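Drying of Mint Leaves Inside the Home
Project report, second term
Student: Omprakash Dubey

My family is from Hisar, and my grandmother always dried mint in the shade and never in the sun. I wanted to know if the shade is really better for the colour. In August I bought 13 bunches of mint from the Chauhan market and divided them between a sunny windowsill and a shaded room. Each lot was dried for 7 days and I looked at it every evening.

For the shaded room I read that air should reach the leaves from below, so an open surface is better than a closed one. 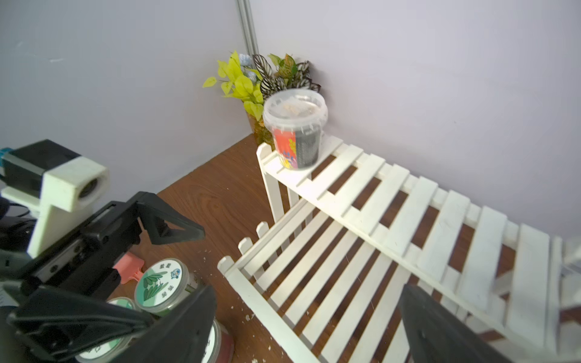 Figure 1. Slatted white shelf with two tiers, in the corner of a room.

The leaves from the windowsill became brown at the edges by Monday. The shaded leaves stayed greener, but they took more time – two bunches were still soft in the stem at the end. I asked 30 classmates to smell both lots without knowing which was which, and most of them preferred the shaded one.

The weak point of my work is that I did not measure the humidity.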